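I finally made it to Plollberg, and I'm already planning to go back in November! It's a tiny lakeside village two hours by slow train from Zondlow, and the ride alone is worth the ticket (sit on the left for the water).

## The lake path

Start at the old ferry dock and just keep going. The path hugs the shore for 5 miles, mostly flat, with little pebble coves where you can stop and throw stones like a kid. I met a retired teacher, Minoru Fukuda, who swims there every single morning, and he pointed me to the best cove of all, right below the chapel. 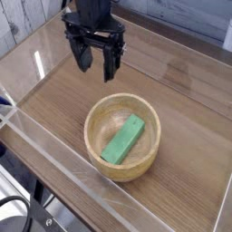

The climb up to the chapel is 300 steps, and my knees felt every one of them! But wow, the view. On one side of the bay the rocks come down in two long points with a clear gap between them, like the open fingers of that black gripper, the right one reaching lower, and the evening sun drops straight through the middle.

Go up an hour before sunset and bring a sweater. The wind is no joke, even on a warm day. 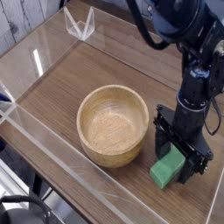
## Where to eat

The Wanyama, by the dock. Get the smoked trout soup, and get there before noon, as it only has 10 tables and they fill up fast.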